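In Defense of the Dull Spoon

My grandmother's kitchen had one drawer, and the drawer had everything in it. You put your hand in and hoped. Mine has four drawers, and last April I spent a whole evening sorting them, because I had read an article saying that a person with a tidy kitchen thinks more clearly. I thought clearly enough to notice that I own a tool for taking the stems out of strawberries.

I blame the catalogs. The Moschos catalog arrives at our house whether we want it or not, and my neighbor Afia Adjei swears that hers once listed 783 items for the kitchen alone. I have not checked. I do know that 3 of them were for avocados, a fruit people managed to eat for a very long time with a knife and a bit of nerve.

The trouble with a tool that does one job is that it sits there the rest of the year looking hurt. You feel you owe it something. I have made garlic bread on nights when I did not want garlic bread, purely to keep the press from feeling useless. My friend Stelios Raptis bought a pasta machine and then had to become a man who makes pasta, which took up most of his winter and did nothing for his marriage. 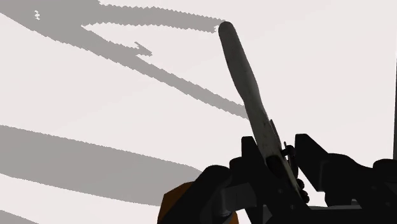 Old cookbooks ask for almost nothing. I have one printed in Busmont in 1912, with somebody's gravy on the pudding pages, and its list of needed equipment fits on half a page: a pot, a pan, a bowl, a knife, a spoon. No pictures of the spoon, either. It was assumed you had met one. I like things that plain. Something long and pale gray, rounded at the tip and a bit smudged along the shaft, doesn't tell me what I ought to be cooking. Give me a shape like that and I will stir, poke, mash and point at relatives. Give me a strawberry stemmer and I can only stem.

Melina Psarras, who has sold kitchen goods in Druvley long enough to be tired of them, told me her customers rarely come back for a second of anything. "They come back for a different thing," she said. She sold me a 50-dollar grater while she was saying it. It does nutmeg. I have used it on nutmeg, and once on my thumb.

So the drawers stay as they are for now. The stemmer went to my cousin, who sent it back.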